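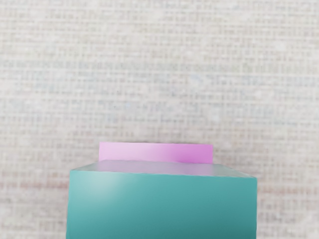
From the Workroom: Why We Are Finally Making a Sampler Quilt

Every summer I get the same kind of letter from readers, and I love every one of them. They go something like this: I bought fabric in the spring, I was so excited, and now it's sitting on a shelf looking at me. Well, I have a shelf like that too (two shelves, if you count the one in the hall closet), and this year I decided we would do something about it together. So starting with this issue, the Kutatby Quilters newsletter is running a sampler quilt, one block at a time, all the way through to October.

A sampler, if you haven't made one, is a quilt where every block is a different pattern. I put off making one for years because I thought it would look like a mess. My first three quilts were all the same simple nine patch, over and over, and I was perfectly happy. Then my sister's neighbor lent me a sampler for our spring show, an old one in browns and faded blues, and I kept finding excuses to walk past it. The patterns didn't match at all, but the same blue turned up in nearly every block and it pulled the whole thing together. I went home that night and started pulling fabric out of the closet.

We'll make 13 blocks in all. Twelve go into the quilt top, and the last one is for the label on the back, because I have come to feel very strongly about labels! Put your name on your quilts, friends. Put the town and the year on too. I have a lovely old quilt from an estate sale, hand stitched from end to end, and I would give a great deal to know who made it.

Now, about fabric. You really don't need to buy anything to begin. Choose one color you already have plenty of and let that be your thread through the whole quilt, then add whatever else makes you smile. If you're starting from nothing, the Trodico shop on the square is putting together bundles for us, and they've promised to keep a few behind the counter for people who can't get in during the week. Solids are easier than prints for a first sampler, in my opinion, but I've been argued with about this at more than one potluck and I expect to be argued with again.

A word on washing. I wash everything before I cut it, and I always have, even the little pieces, which go in a mesh bag so they don't tangle into a rope. Plenty of good quilters don't bother. If you're mixing old fabric with new, though, please do wash the reds. I lost the corner of a baby quilt to a red flannel once and I still think about it when I'm trying to fall asleep.

The first block is a plain Churn Dash, and the pattern sheet is tucked inside your mailed copy. Readers who get the newsletter by email can pick one up at the library desk. Go slowly with the half-square triangles. Cut them a little big, sew them, press them, and then trim them down to size, and your corners will come out so much nicer than if you try to be exact at the start. I use a 40 weight cotton thread for most of my piecing, mainly because I have a great big cone of it to get through, but a finer one will give you flatter seams.

We'll have open sewing at the Najafi Hall all summer for anyone who would like company. There are 30 chairs and plenty of outlets, but do bring an extension cord if your machine has a short one like mine does, and a cushion wouldn't hurt either. The kitchen will be open for coffee. Irons stay on the long table by the window, please, so we don't have another evening of everybody's lights going out at once.

And do send in your questions as you go along. If a block comes out crooked, bring it anyway and we'll look at it together over a cup of something. Block two is a Bear Paw, and the sheet for it will be in the next issue, along with the cutting chart for the borders, which I'm still checking.

Kutatby Quilters Newsletter, Jun 20, 2025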